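Paper, again

The manipulation group's autumn update, 11/1/20

Readers with long memories will recall that in September we promised to have flat objects sorted out "shortly." Flat objects had other ideas. A mug wants to be picked up. A sheet of paper on polished stone would prefer you left it alone, and it has physics on its side.

Bartosz Śliwiński's answer is to stop aiming for the middle. His policy, Plistov, picks an edge to work from, comes in low, and changes its mind on the way down if the wrist view disagrees with the plan. The old planner never changed its mind, a trait it shared with several of its authors.
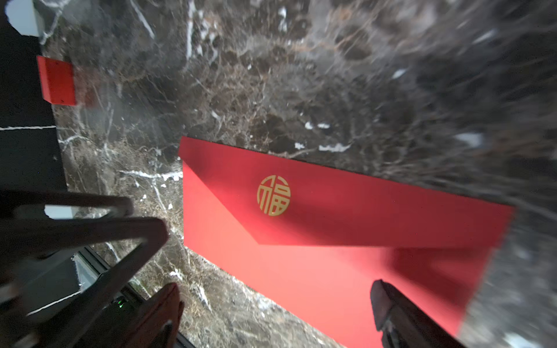

Wrist view during the envelope task: red envelope on veined brown marble, fingers on either side.

Over 200 attempts on paper goods, Plistov got a clean lift in 63 percent. On boxes the same policy manages 96, so please hold the applause. Marble was the hardest surface we tried. Eleni Halilović, who went through the failures one by one, blames the veins: to an edge detector, a white line in stone looks a lot like the side of an envelope, and 2 of the worst runs were spent politely trying to pick up the countertop.

She is now retraining with more patterned surfaces – terrazzo next, and then the carpet at Furnham, which has defeated stronger systems than ours.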